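The Luck of Dalen

Zane Mockus did not believe in the lucky ball of Dalen. The club had won 7 matches since somebody found it, and lost plenty before, and that was the whole case.
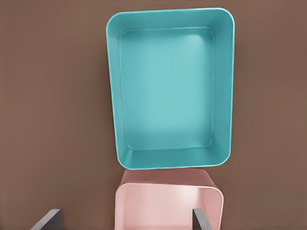
Urmas had driven over from Gravby to argue. He said luck was like weather, you felt it first. Zane said weather had a forecast. They agreed on a test: the ball would go in the teal bin with the rounded corners and stay there through the match against Turadley – no touching, no kissing it.

Urmas kissed it anyway.

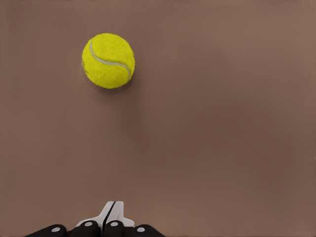
After the Match

Dalen lost. Urmas blamed the bin.

"And if they'd won?" Zane asked.

"Then the ball did it."

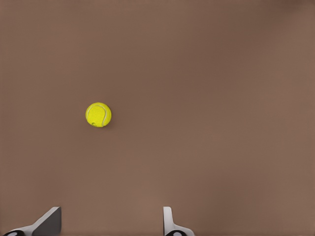 Zane wrote both answers on the back of his ticket and asked him to sign. Urmas signed, cheerfully, and went to look for his coat.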